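Rustside FC is looking for an assistant fitness coach for the first team, starting as soon as possible and running to the end of the season.

You would work under head of performance Leif Vestergaard at our training ground in Rana. The main tasks are warm-ups, gym sessions, and bringing injured players back to full training. We have two midfielders returning from knee surgery – both need daily one-on-one work through the spring. 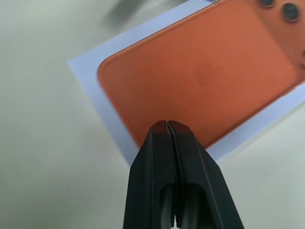 **Do I have to travel to away games?**

You would go to about half of them, and the club pays for travel and meals.

## What we ask for

- A degree or coaching license in strength and conditioning
- At least one full season with a senior or youth soccer team
- A driver's license
- Good spoken English

Experience with goalkeepers is a plus. The job is 30 hours a week, with evening work on match days. Pay is 3000 euros a month before tax. We can help with finding a place to live in town. 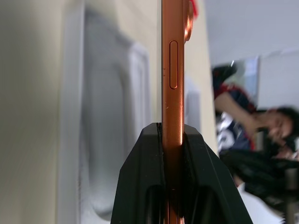

Training loads are logged in Mostudier, and all coaching staff use it every day. Players fill in their sleep and soreness scores before breakfast, and the fitness staff go through them before the morning meeting. Most of this is done on a phone, and any model will do, whether it is plain black or copper-orange with a big camera bump. We will show you how the program works in your first week – no earlier experience with it is needed.

## How to apply

Send a resume and a short letter to Leif Vestergaard at the club office. Please name two people we can call. Interviews include a short session on the field with the under-19 squad.

Posted 16 December 2025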